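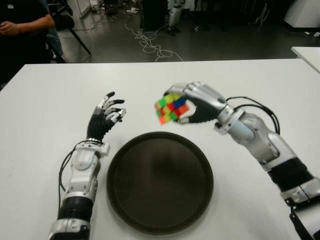
Forum > Robots and automation > Good practice > Safe distances

Search this board Go

Do we really need tape on the floor for a two-armed bench robot?

Our house rules come from Gandau, where the arms were bolted inside a cage. Ours has hands and sits at a table, and people wander past with tea. What do you lot do? Vichien Rattanakul

Answer 1
Tape. Always tape. We used Nesell yellow and it lasted until March, when the floor won.

Answer 2
Tape is fine, but write down who may step over it and when. Ours fits on one page:
- speed capped at 10 per cent while anyone is within reach
- one person on the stop button, doing nothing else
- cables off the walkway
- fingers checked before each run, and every 40 runs properly, with the power off

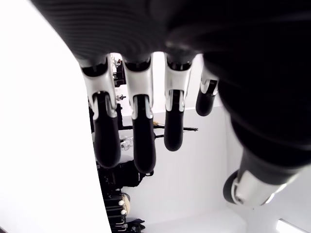

Fingertips and knuckle links, seen from the wrist side.

The last one gets skipped. A fingertip is a part, so give it a line in the log like any other part. And do your own risk assessment, as a cage's paperwork won't cover a table. Virgilio Panganiban

Comments
We have 6 rules and 300 signatures saying we read them.
Does tea count as a hazard?
Yes.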